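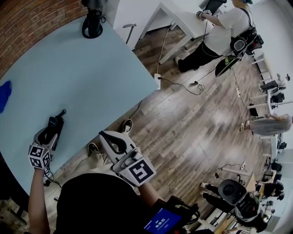

Cloth folding is a good first task for a handheld gripper collection, and most of the bad episodes come from the setup. Clear the table before the first take. One cloth and one stand on a light blue top is plenty, and a small royal blue cloth still separates well enough from that background. Pale blue or gray cloths do not, so swap the cloth or cover the table. Cables that run over the front edge of the table should be taped down on the side away from the operator.

Home Tips Workshop Kitchen Laundry Storage Search Contact

Before recording

Wipe the marker faces with a dry microfiber cloth. Flour, oil and hand cream all leave a film that reads as glare under ceiling lights. Do not use glass cleaner on printed plates. It lifts the black.

Wear the timer screen on the chest, facing up, where it can be read by dropping the eyes. Looking sideways at a phone turns the head camera off the work, and the episode has to be cut.

Start each take with both grippers in the head camera's view and the finger pads open. Hold for 2 seconds. The Zornport script uses this pause to line up the left and right streams, and a take without it gets rejected at import.

During the take

Keep the marker plates turned up or toward the camera. The usual fault is a rolled right wrist at the second fold. If the fold can't be done without hiding the plate, turn the cloth a quarter and go again.

Move at the speed you would use to put away your own dish towels. Very slow takes are worse than slightly fast ones. The learned motion stalls halfway through the fold and the pads drag the cloth.

Do not repair a bad grasp off camera. Drop the cloth, regrasp, continue. Mawar Sembiring marks these as recoveries and keeps them in a separate folder. In January the Jevis set had 300 clean folds and only 13 recoveries, and the arm had no idea what to do with a missed corner.

Vary the start. Crumple the cloth differently each time and move it left, right, near and far. 300 takes from the same spot teach one spot.

Cords and floor

Power boxes on the floor go past the table corner, out of the stepping area. Coil the slack with a hook-and-loop strap. Check plugs at each break. A loose one costs a whole battery cycle.

Afterward

Copy before charging. Name folders by task, operator and table, in that order. Dilruba Pathirana has a short renaming script for folders that were named in some other order; it does not handle spaces.

Worn finger pads: replace both sides together. Mixed pads pull the cloth to one side.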